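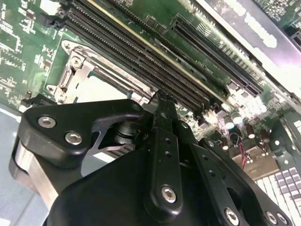
A customer in Tullitcombe told us last month that she had expected to be sold a new computer and went home with her old one and more memory in it. A fair share of our work goes that way.

Protano repairs, upgrades and strips down desktop computers for small offices, schools and households. We have a workshop and a counter on the Hustelby road, and we do nothing with phones or televisions.

What we do

Most machines that come to us are office towers that have become slow or will not start. We open the case, clean it out, test the memory and the drive, and look over the processor socket before we quote for anything. The quote is free if you leave the machine with us, and we ring you before we order a part. Memory and drives are the usual upgrades. We also move files from an old drive to a new one, and fit graphics cards and power supplies.

If a computer is past repair, we can take it apart for spares. Memory, processors, cards and drives are tested one at a time. Parts that pass go on the shelf with a label and a three-month guarantee. Parts that fail go for recycling with the bare case.

Drives are handled separately. Tell us at the counter if you want yours back, wiped or destroyed, and we will write it on the job sheet. We do not resell a drive until it has been wiped.

How we started

The business began as the service counter of Schnyder, an office supplies shop in Hustelby. When the shop closed, we kept the counter staff and the customer list, which then had 138 names on it, and took on the present building under our own name. Last year we booked in 541 machines. Dells make up a large part of that, as several local offices bought them in bulk and still run them.

The bench

Jobs are done with the tower lying on its side and the cover off, so that the board, the cards and the cables can all be reached from above. Screws go into a lidded tray with the job number on it.
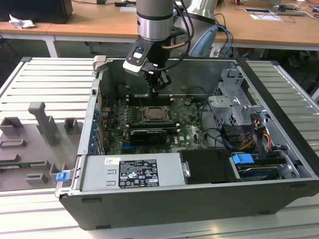
Visiting us

The counter is open from 9 until 5 on weekdays, and until 7 on a Monday. We are closed at weekends. Bring the tower only, please, as we have our own screens, keyboards and mains leads. There is parking for 3 cars by the side door, and we can help carry if you ring the bell.

We collect from offices and schools within 20 miles of Hustelby when there are several machines to pick up. Collections are booked by phone and go out in the mornings. In December we stop collecting a week before Christmas, but the counter stays open.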